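Stemer School of Domestic Studies
Module 422: Wares and Surfaces
Unit 5: Small wares on the service surface
Handout revised April 22, 2020

Scope

The unit covers the small wares that stand on a counter, shelf or side table: open baskets, pressed and moulded glass, lined containers and filter holders. Large appliances are dealt with in the next unit. Cutlery and linen were covered earlier and are not repeated. Students should have the glossary from the module pack to hand, as terms such as base, foot, boss, flute and rim are used in their technical sense.

5.1 Terms

Base: the part of a ware on which it rests. In baskets the base may be a separate panel.
Foot: a raised ring or pad under a bowl or saucer.
Boss: a raised area at the centre of a flat or shallow piece.
Flute: a narrow groove or ridge, one of a series. On round pieces the flutes usually run outward from the centre.
Collar: a thickened band around an opening.
Liner: an inner vessel or sheet that takes the contents and can be lifted out or replaced.
Footprint: the area of surface a ware occupies, measured at its widest point. The footprint of a flared bowl is that of its rim, even though the base is much smaller.

The distinction between base and footprint causes most of the errors in the layout exercise. A bowl drawn on plan by its base alone will overlap its neighbours when the layout is set out in practice.

5.2 The surface

Stone and stone-effect surfaces are treated together here. Both may be patterned with veins, and both are rated for the exercise in the same way: flatness, hardness, gloss, and how clearly small objects and debris can be seen against the pattern.

A veined pattern hides fine scratches when viewed from above. The same scratch can stand out plainly under a low light, particularly where it crosses the direction of the veins. Inspection is therefore done twice, once from directly above and once from the side with the lamp lowered. Record scratches by direction and position. Do not record a vein as a crack unless it can be felt with a fingernail.

Pale debris on a mid-grey ground is easily mistaken for part of the pattern. Wipe first, then inspect. A dry cloth is enough for loose flakes. Acidic cleaners are not to be used on natural stone, and where it is not known whether a surface is natural, it is treated as if it were.

Glare is a separate matter. A bright patch reflected from a lamp washes out the pattern beneath it and can conceal a mark altogether. Move the lamp, or move the observer, and look again before signing the sheet.

5.3 Open baskets with a solid base

The wire basket with a timber base is a common form of open storage for bottles. The wire sides are light, allow air through and let the contents be seen. The solid base gives bottles a level footing that a wire grid does not. A narrow bottle placed on an open grid may settle between the wires and lean.

Points to check:

Joints. Look at the corners where rods meet. White coated wire should show no bare metal at the weld.
Grid. The spacing should be even and no rod should project past the frame.
Base panel. The grain normally runs with the longer side. The panel should sit flat in the frame without rocking.
Front edge. Check for splinters and for swelling, which indicates that water has been left standing.

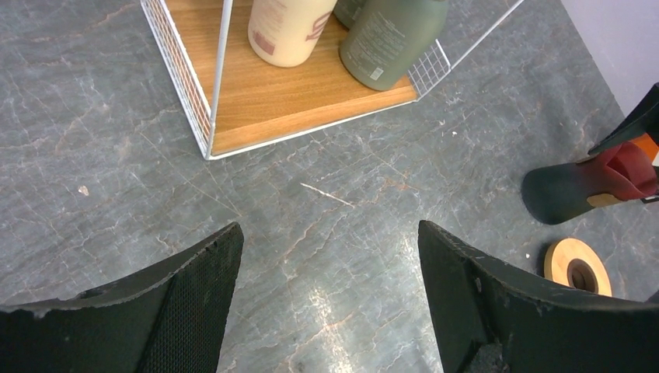 Fig. 5.1. White wire basket with wooden base. Bottles grouped towards the back and middle, front strip of the base left clear.

Loading follows the usual rule for open shelving. Taller and heavier bottles go to the back, and a strip is left free along the front edge so that a bottle can be set down before it is slid into place. Labels face forward where the user needs to read them. Where bottles of similar colour are stored together, such as two shades of green, the labels matter more than the colour and should not be allowed to turn inwards.

The base should be lifted and wiped on both sides. Wood left damp on its underside will mark a stone surface in time, and the mark is hard to remove. At the Clokness teaching kitchen the baskets are emptied and wiped every 11 days, a figure adopted for convenience of the timetable. A domestic user may choose any regular interval.

Baskets are not to be dragged. Coated wire will scuff, and an uncoated rod end will scratch. Lift, place, release.

5.4 Glass: flat and shallow pieces

Clear fluted glass is made chiefly by pressing. The molten glass is forced into a patterned mould by a plunger and the flutes are formed in one operation with the body. Cut flutes are sharper to the touch and are seldom met with in everyday wares. Students will not be asked to tell one from the other by eye alone.

Flutes have practical effects as well as a decorative one. They stiffen a thin wall slightly, give the fingers a better hold, and break up the view through the glass so that small marks are less evident. They also hold residue. A cloth passed round the rim will miss the bottom of each groove, and a soft brush worked outward from the centre is to be preferred.

A clear saucer on a patterned ground presents a particular difficulty. The pattern shows through and the outline is carried mainly by the highlights on the rim. In the Siketti layout exercise, clear pieces are placed last, on a cleared part of the surface, at least a hand's width from any taller ware. Opaque and coloured pieces can be placed first as reference points.
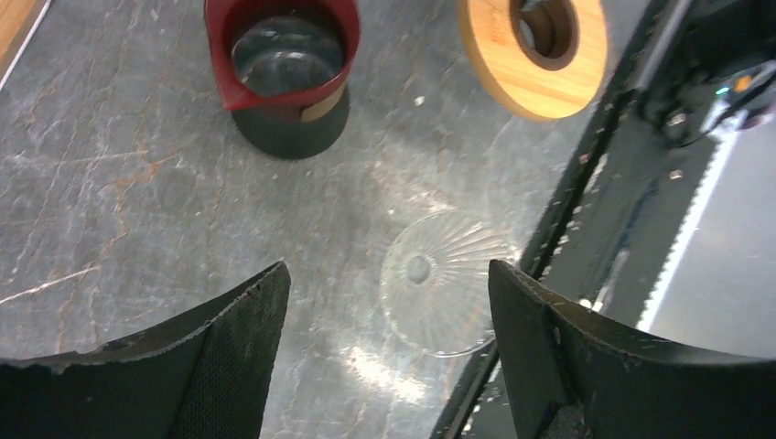 Fig. 5.2. Clear glass saucer with radiating flutes and small raised centre. Behind it, a red and black container with a clear glass inner vessel.

Lined containers, of which Fig. 5.2 includes one, combine an outer body with an inner vessel. The outer body carries the colour and the finish. The inner vessel takes the contents and is the part to be inspected for chips. Where the two can be separated, they are cleaned separately and dried fully before being put back together. Water trapped between them will leave a tide line on the glass. Where it is not clear whether the liner comes out, it should be left in place and the maker's instructions consulted. Do not lever it.

Collars deserve a note. A thick glossy collar protects the rim of the liner from knocks, and it is also the part most often gripped. Finger marks will be found there before anywhere else. Dark bases show dust and light bases show drips, and the cleaning sheet has a column for each.

5.5 Glass: bowls

A flared bowl has a small foot and a wide rim. It is stable when empty and when evenly filled. It is less so when loaded on one side, as the load then acts outside the line of the foot. The wider the flare in relation to the foot, the smaller the side load needed to tip it.

The bowl should be set down with the whole foot on the surface. A flared rim may overhang the edge of the table without the bowl being unstable, but it is then exposed to anyone passing, and for coursework the whole rim must fall inside the edge. The foot is easily located from above, where it reads as a plain disc at the centre of the fluting.

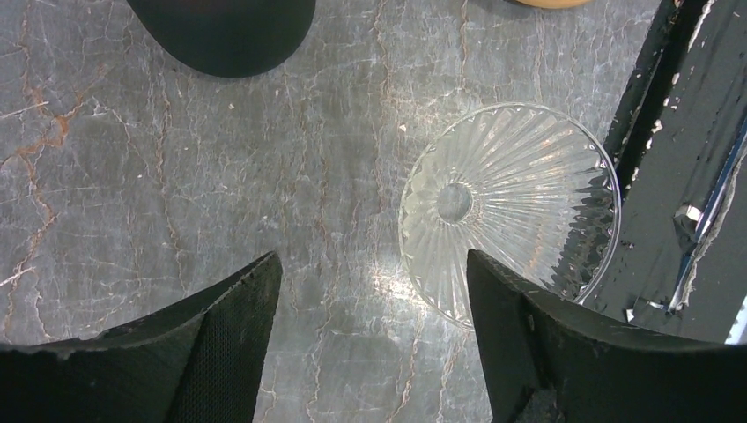 The test for stability is carried out with dry rice in the bowls issued from the Palumbo store. Add rice to one side only, in level spoonfuls, until the opposite side of the foot begins to lift. Stop at that point and record the number of spoonfuls. The bowl is not to be allowed to tip. Repeat with the rice levelled and note the difference. Results from the earlier groups are filed with the module pack and may be used for comparison, provided the same pattern of bowl is used.

Handling. Use both hands under the flare, not the rim. A scalloped or thin rim is the weakest part of a pressed bowl. Bowls of the same pattern may be stacked with a sheet of paper between them. Bowls of different patterns are not stacked, as the flutes bear on one another at a few points only.

Thermal shock. Unless a piece is marked as heat resistant, assume that it is not. The difference between the glass and what is poured into it should be kept below 40 degrees Celsius for the purposes of this module.

5.6 Filter holders

The conical filter holder supports a paper filter and directs liquid to a single outlet or to the tip of the cone. The type with a separate base stands by itself on the surface. The type with a flange rests on the rim of a vessel.

Fluted papers stand away from the wall of the holder along each fold. The channels so formed allow air to escape and liquid to run down the outside of the paper. A smooth paper pressed flat against a smooth wall drains more slowly. The flutes must be kept upright when the paper is seated, and the paper should be lowered by its rim on two opposite sides. If it is pushed down from the middle, the folds collapse.

The paper should stand evenly all round. A paper sitting lower on one side will let liquid pass over the edge at that side. Wood and wood-effect holders are wiped and dried after use and are not left to soak. Check that the cone is seated squarely on its base before the paper goes in.

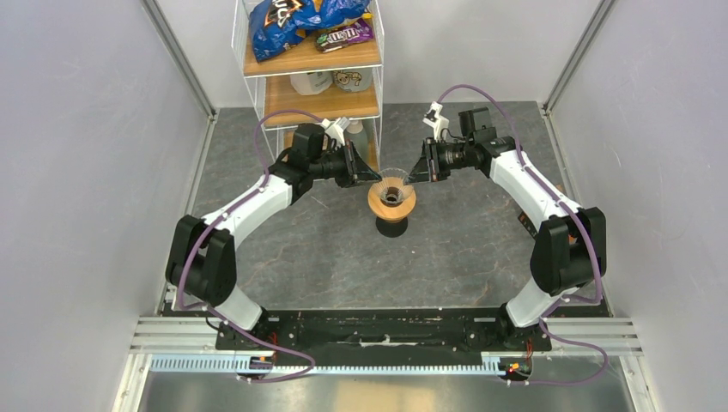
5.7 Layout exercise

Equipment: one wire basket with base panel, a selection of bottles, one fluted saucer, one fluted bowl, one lined container, one filter holder with paper, soft brush, dry cloths, lamp.

1. Wipe and inspect the surface as in 5.2. Complete the top half of the sheet.
2. Place the basket at the back. Load the bottles with the front strip clear.
3. Place the lined container, then the filter holder. Leave room for a hand on both sides of the holder.
4. Place the bowl. Check the rim against the table edge.
5. Place the saucer last.
6. Seat the paper in the filter holder.
7. Draw the layout on plan, showing footprints as solid lines and bases as broken lines.
8. Clear in reverse order, beginning with the paper.

Marks are given for the plan and for the inspection sheet. The arrangement itself is not marked, provided that no two footprints overlap.

Sheets are to be handed in at the Palumbo store together with the equipment. Chipped glass is reported on the separate form and placed in the lidded bin, wrapped.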